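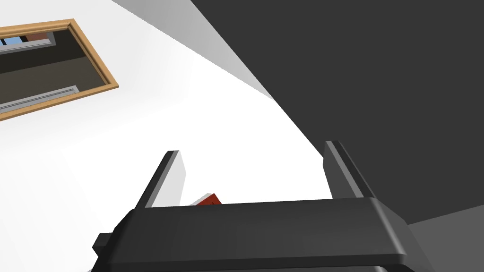 Let people march without a bill

I went to my first protest at nineteen, mostly because a girl in my dorm had an extra sign. I couldn't tell you what we chanted. I do remember that we just showed up, walked up one side of Main Street and down the other, and went for pancakes. No forms, no invoice, no proof of insurance.

Try that in Otholm now! As of November 2021, any gathering of more than 40 people on a public street or square needs a permit, and the permit costs $300. You have to apply eight days ahead. You also have to name one person who'll be on the hook if a trash can gets knocked over or somebody's flower bed gets stepped on. I've read the ordinance twice (it's not long, get a coffee and try it) and I still can't find the part where it explains what problem we were having.

The people I've argued with about this at the grocery store tend to assume I'm upset on behalf of my own side. I'm not sure I even have a side most weeks. I've stood on the sidewalk for marches I agreed with and for marches that made me grind my teeth, and I'd like all of them to stay free. If you only want free assembly for people whose signs you like, you're really asking for a parade.

The usual defense is that police overtime costs money, and it does. So does plowing, and so does the Fourth of July, which I notice comes with a band and a rented stage and no bill to the people who turn up. We pay for those out of the general budget since we decided they were part of having a town. I'd put standing in the square and yelling about something in the same pile.

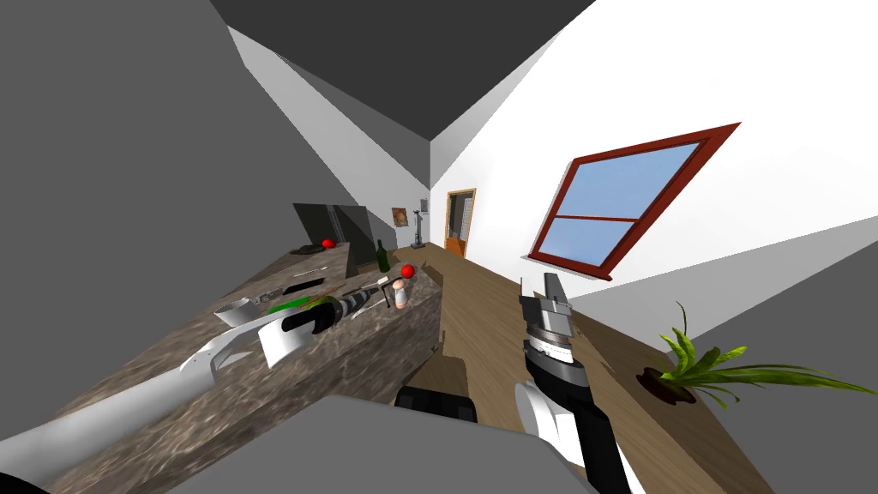

And then there's the eight days. News doesn't work on that schedule. When the state announced last April that it was closing the clinic on the east side, people wanted to be out there that night, and they were, with their kids in strollers and their work boots still on. Under the new rule they'd have been told to come back the following week. By then half of them would've had a shift, or a dentist appointment, or would've just cooled off. I sometimes wonder if the cooling off is the idea.

My neighbor Edmund Walczak disagrees with me about nearly everything, and he's been very patient about this one over the fence. His view is that a little paperwork keeps out the hotheads. I get why he thinks so, he was stuck behind a blocked intersection with a carload of melting groceries once and he hasn't forgotten it. But I've met hotheads, and they don't fill out forms. They also don't stay home for lack of one. The folks who do stay home are the church group, or the six retired teachers who turn into 45 once they start calling friends, and who are terrified of getting a fine in the mail.

It's worth saying that blocking traffic, breaking windows and shoving people were all against the law here before any of this. If somebody does those things, ticket them or arrest them. I won't write a column about it.

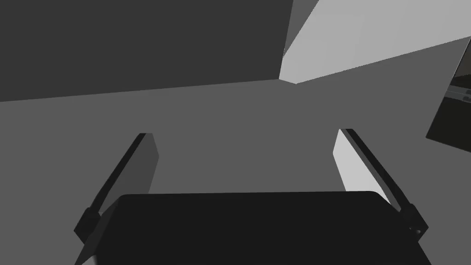 What I'd do instead

Keep a notice form if you want one, so the police know which corner to send a car to. Make it free and one page long, and take it by phone up to the same morning. Drop the fee completely – don't lower it, don't add a hardship waiver that takes three weeks to process. And get rid of the line about one person being responsible for whatever a crowd does.

The council takes this up again after the holidays. I'll be there with my two minutes and my bad handwriting, and Edmund says he's coming too, to speak against me. I offered him a ride.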